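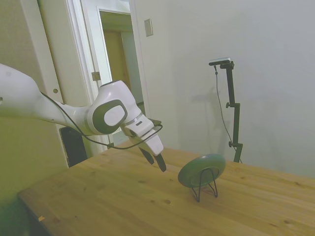 Department of Music and Sound, Drultport College

Live Music and Its Audiences: notes for session 5
Small festivals and the touring band

Read the two set chapters before the seminar. These notes cover the lecture only.

A band from abroad playing a small festival is usually paid a flat fee. The fee seldom covers flights, so the date is joined to others nearby. Our case is the Zokcombe weekend, held each December in a former drill hall. The year we are looking at sold 857 tickets and put on 13 bands over two nights. 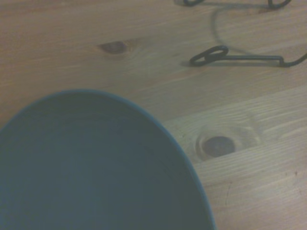 Most of the bands were booked through Bortolotti, a small agency that also ran the merchandise table. It kept a share of shirt sales and left record sales to the bands. Look at how this changed what they brought: several carried more vinyl than they could easily fly home with.

Note too who was in the room. Of the people who filled in the door survey, 63 had travelled from another country. Many knew each other from mailing lists and from earlier weekends at Ronescombe.

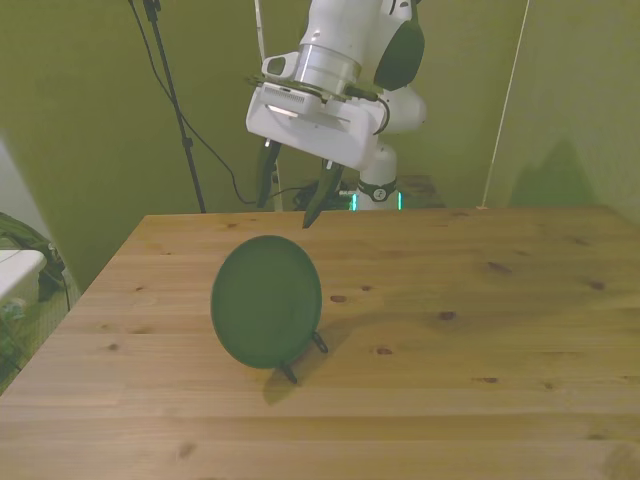 The fanzine interview as a source

Much of what we know about these events comes from interviews printed in fanzines. They were often done in a noisy place, in a second language, with one member speaking for the whole band. The writer was usually a fan and sometimes a friend.

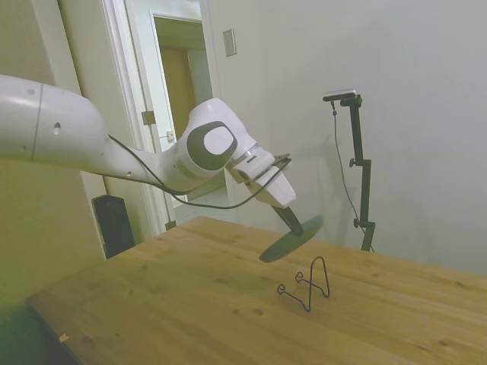 Treat such a text as evidence of how the band wished to be seen, and check dates and line-ups against flyers or set lists. The longest one in the reader runs to 3885 words and gives the wrong year for the first single.

For the seminar: bring one page on an interview of your choice, saying who speaks, who stays silent and what was left unasked.

Notes revised 4/27/20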